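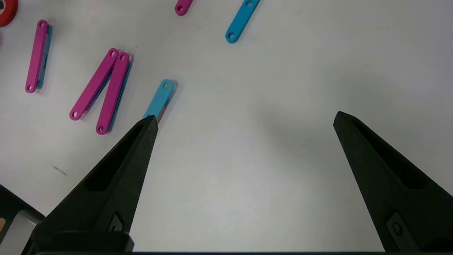
Plastic links with a hole at each end: how do you sort and store them?

Posted in Toys, Games and Craft

I have taken over the construction drawer at our after-school club and most of it is flat plastic links, the bar kind with rounded ends and a round hole at each end. We have pink, light blue and a darker blue, among others. They came to us in one big bag with no box and no leaflet. The bag had a sticker on it saying 400 pieces but I don't know if that was right even when it was new.

Three things I would like help with.

First, the sorting. When I tip them out on the table they land on top of each other and the flat ones hide under other flat ones. I keep thinking I have picked up all the blue and then find more under the pink. Is there a quicker way than going through them one at a time?

Second, should I sort by colour or by length? I have not worked out yet whether each colour is a different length or whether they are mixed.

Third, the cleaning. They are a bit sticky. Can they go in the dishwasher?

The children are five to nine. We have a white table we can leave them out on for an afternoon but everything has to be put away by six. Budget is small, we have £17 left for this term.

Posted 8 December 2025

stater_shed

Sort by length if they are going to be used for building. Colour only matters if the children are doing patterns with them. If you sort by colour and the lengths are mixed, somebody making a square will be digging through every tub for four that match.

To find out what you have got, take one of each colour and stand them on end together against something flat, a book will do. Then do the same with a handful of one colour. If all the pinks come up level, and all the blues come up level but at a different height from the pinks, then colour is length and you have one job instead of two. Some sets are made like that and some are not.

For the actual sorting:

Don't tip the whole bag out. Tip out a couple of handfuls, spread them with the flat of your hand until nothing is lying on anything else, and then pull out one kind at a time. Push what is left back together, spread again, and check before you put more down. The second spread is where you find the ones that were hiding. A white table is good for this, I use a white tray and it makes the pale blue ones easier to see than they were on our old pine table.

Slide thin ones to the edge of the table to pick them up. If you try to get a nail under them in the middle you will be there all day.

For keeping them together, thread them. A bootlace through the end hole, knot it with a loop, and you can hang each length on a hook. It takes a while to thread them the first time. We did 236 in one evening with the radio on. Children can take the lace down and slide off what they need. I would not give the laces to the younger ones without someone sitting with them.

If that is too fiddly, Mirko do a shallow stacking tub with a clip lid and you should get a few of those inside your budget. Shallow is better than deep. In a deep tub they all go flat at the bottom and the children tip it out to see.

Count them once, when you are done, and write the number on the inside of the lid. We never count at tidy-up time, it takes too long, but we do it once in April and throw out any that have split.

tang2376

dishwasher is fine, put them in a mesh bag

neltum_road

I would not put them in the dishwasher without knowing what plastic they are. I did a load of bars on a hot wash and a good few came out bowed, and once they are bent they don't lie flat against each other when you join them. If you must, do two or three first and see.

Washing-up bowl, warm water, a squirt of washing-up liquid, leave them for ten minutes and swish them about. An old toothbrush for anything stuck round the holes. Rinse, then lay them out in a single layer on a tea towel overnight. If you put them away stacked they hold water between them and the tub smells.

Agree with the post above about length. I would add that you should check what you are joining them with. If it is paper fasteners, buy a few extra packets, because they get lost long before the links do, and try one through the hole before you buy. Ours needed the larger size.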